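Refinishing a table for the first time, a thread. I sold the old one last month and bought a secondhand dining table from a shop called Kragh for $33. Writing down what I did in case it helps someone.

1/ The table had an orange finish that had gone sticky at the seats. Soap and water did nothing. Mineral spirits took off the grime but the stickiness stayed, so the finish had to go.

2/ I used a stripper from Siretti. The can says to wait 30 minutes. Mine needed closer to an hour, with plastic wrap laid over the top so it didn't dry out. Two coats. Wear the thick gloves, the thin ones fell apart on me.

3/ Scrape with plastic, not metal. I put one gouge in it with a metal scraper before I switched. It's still there.

4/ Sanding: 80 grit only on the bad spots, then 120, then 180 over everything. Go with the grain. I skipped 120 on one leg and had to go back and do it over.

5/ Vacuum, then wipe with a damp rag and let it dry overnight. The damp rag raises the grain a little. One light pass with the 180 by hand knocks it back down.

6/ People asked about stain. I didn't use any. The bare wood was a lot paler than I expected and I liked it that way.

7/ For the finish I went with a water-based matte from Sketent. Oil would have turned it yellow again. Three thin coats, 2 hours between them, light sanding after the first and second.

8/ Don't put the finish on in direct sun. My first coat was half dry before I got to the other end and I could see every lap mark. I sanded it off and started again at 7 the next morning.

9/ Total cost, not counting the table: $88 and change. The stripper was most of it. I already had the sander.

10/ Time: 5 days, but most of that is waiting. Actual work was maybe two evenings and a Saturday.

11/ Someone asked if it's safe to eat on. The can says the finish is fully cured after 30 days. Until then I'm using placemats and keeping hot pans off it.

12/ Someone else asked about chairs. I have four from Poltuvero that don't match at all. They're next, probably in September when it's cooler in the garage. Spindles are slow – I'm not looking forward to it.

13/ If I did it again I'd buy twice as many rags, and I'd take the legs off first. They were held on with two bolts each and I worked around them the whole time for no reason.

14/ That's everything I wrote down. Questions are fine, I'll get to them when I can.
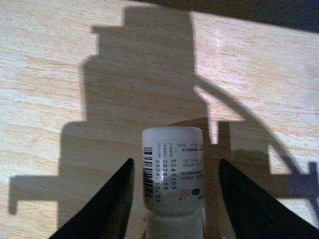
Last changed: 2 August 2020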